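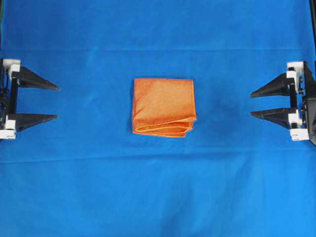
Kistano Towel Folding Set

Version 2, released 28 February 2026
Maintained by Timo Lindemann and Bjarke Bisgaard

Summary

Kistano is a collection of records about folding small household towels on a flat, fabric-covered surface. It covers the fold itself, the state of the finished bundle and the condition of the cloth. It does not cover washing, drying or ironing.

The set contains 3655 records taken from 249 folding sessions. A record is one towel, folded once, with its labels. Sessions vary in length, so the number of records per session is not constant.

Contents

records/ – one text file per fold
sessions/ – one text file per session, listing its records in order
towels.csv – one row per towel, with size, colour and hem colour
stock_history.csv – wash counts and retirement dates
CHANGES – differences between version 1 and version 2

Towels

All towels are small cleaning or hand towels with a soft pile and a sewn hem. Edge lengths in towels.csv are in millimetres, measured flat after the first wash. The nominal edge of the square towels is 300 mm. Measured values differ from this because the cloth shrinks unevenly, usually more along one direction than the other.

The colour column uses plain names: orange, grey, white, green. Shade is not recorded. Pile direction changes how light or dark a patch of the same towel looks, and early attempts to label shade gave different answers for the same towel on the same day. Hem colour has its own column, as a pale hem makes the layers along an open side much easier to separate by eye.

Towels from the Tollar batch have a thicker hem than those from the Kohlhase batch. The batch column should be used when comparing stack height.

Surface

Folding is done on plain, smooth cloth. Blue is the usual colour and was chosen for contrast with the orange and white towels. The cloth is pulled flat at the start of each session. Small ripples that form during a session are left alone unless they lift a corner of the towel.

Folding procedure

1. Lay the towel flat with the care label, if there is one, facing down.
2. Bring the far edge to the near edge.
3. Smooth once from the fold towards the open side.
4. Fold left to right.
5. Repeat steps 2 and 4 if the target size is "compact".
6. Leave the bundle where it is. Do not press it.

The last step matters for the labels. A bundle that has been pressed flat loses the roll at its folded side, and the crease score can no longer be compared with the rest of the set.

Labels

shape – square, oblong or irregular, judged from directly above. A bundle slightly taller than it is wide still counts as square.
edge_alignment – 0 to 3. A score of 3 means all visible hems lie level. A score of 2 allows one layer to stick out a little. Lower scores mean two or more layers are out of line.
crease – none, faint or strong, for the top layer only. Direction is not recorded.
bulge – yes or no, for any side where the cloth rolls over instead of lying flat.
open_side – near, far, left or right.

Where several layers are stacked closely, the number of visible hems is hard to judge. There is no layer count label for this reason. Version 1 had one and it should not be used.

Known problems

White towels on pale cloth have less reliable edge_alignment values. These records carry the flag low_contrast.

In June the surface cloth was replaced with a new length from Prurkine. The new cloth is more slippery, and bundles folded on it have a bulge slightly more often. The surface column in each session file gives old or new.

Older towels stiffen along the hem. Wash counts are complete for the Kohlhase batch but partly missing for Tollar, where they are marked NA – not zero.

Contact

Corrections to labels go to Bjarke Bisgaard, with the record number in the subject line. Questions about towel stock and measurements go to Timo Lindemann.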